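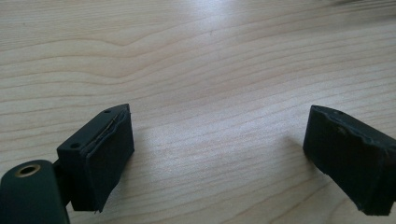 karam_bench
Role: Moderator, Finishes & Surfaces

Sun 15 October

Tabletop in the pale blond wood, smooth finish, long wavy grain. Near a light source it goes almost white and the grain hazes out. I want the glare down without darkening the color. Plan is a gray pad along the grain, then one thin coat of Titex matte. Objections?

plurngate49
Which Titex? The oil-based one ambers. Pale wood shows it within a year.

karam_bench
Water-based.

dullsaw
Skip the pad. 320 paper on a block, dry. Pads ride over high spots and leave shiny islands.

plurngate49
Disagree. On a thin factory coat 320 cuts through at the edges before the middle is dull. Gray pad, light pressure, 3 passes, wipe, check under a low lamp.

dullsaw
Only if you lean on it. I did 30 desktops for the Clullstead library in September with 320 and burned through none.

plurngate49
Those had a thick coat. We don't know what this one has.

karam_bench
Neither do I. Grain direction is my other question – the lines run lengthwise but curve up toward the right, and one makes a hump. Follow the curve or go straight?

dullsaw
Straight. You are scratching the finish and the wood is under it. Curved strokes show as swirls.

plurngate49
Agreed on that one. Try the underside first and leave it 35 hours before judging sheen.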